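Ticket 1156, reopened Monday

Hi Lutz, me again! The Fluron comment page is still eating replies on my council election posts. I had 25 on the rates debate (mostly cranky, all welcome) and now only 3 show up.

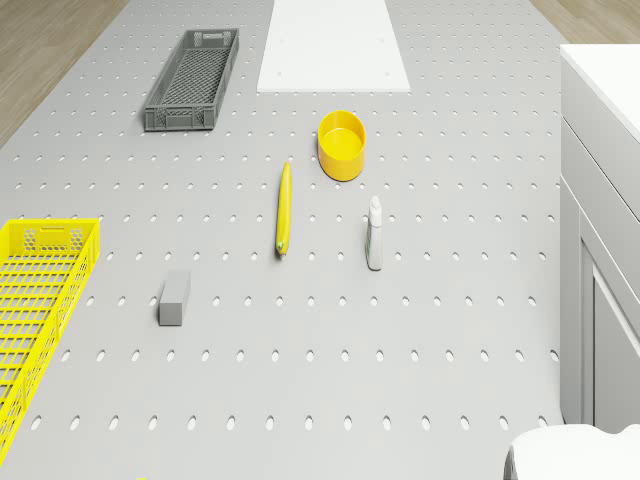 I've cleared the cache and turned off the Fesis spam filter, no change. The comment counter's colour has gone grey too, a dark grey like that crate on the workbench, and clicking it does nothing. Could you restore August's replies before the mayor's Q&A?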